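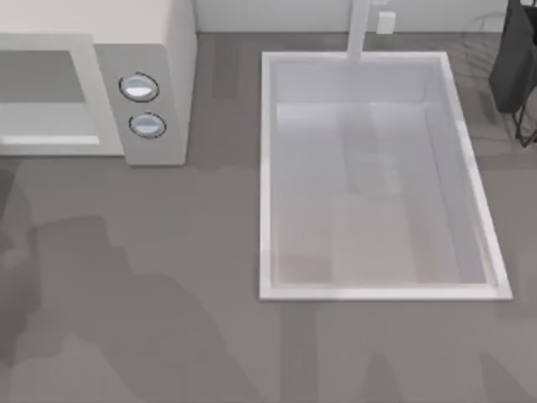

I promised my sister I wouldn't get hooked on another series of Floor Nights, and I lasted until the second Monday. So there I was again with a tray on my knees, shouting at the telly over a cha-cha.

For anyone who hasn't been following (and I do realise that's most people I know!), there are 8 couples left and they're down to the rounds where it starts to hurt. My favourite from the first week has been Sosina Berhe, who came in as a long-distance runner and had, by her own account, never danced anywhere but weddings. Her first waltz was stiff as a gate. You could see her lips moving while she counted. But she has the sort of face that lets you in on it all, and when she went wrong in the second half she laughed and carried on, and I was sold.

This week they gave her a tango, which I'd been dreading on her behalf, and she was wonderful. Her shoulders have come down at last. MacLeod, her partner, has stopped steering her about like a shopping trolley and trusts her to get to places by herself, and the two of them went across that floor as if they were late for a train. The judges gave them an 8 and I thought that was mean, especially after what they handed out for the rumba.

My one grumble is the results show. It drags on so. They could do the whole thing in ten minutes and let us get to bed.

It has made me wonder about the beginners' class at the hall in Drundton, mind you. They start again in December and my knees are no worse than they were last year. I've still got the shoes somewhere, probably under the stairs with the tent.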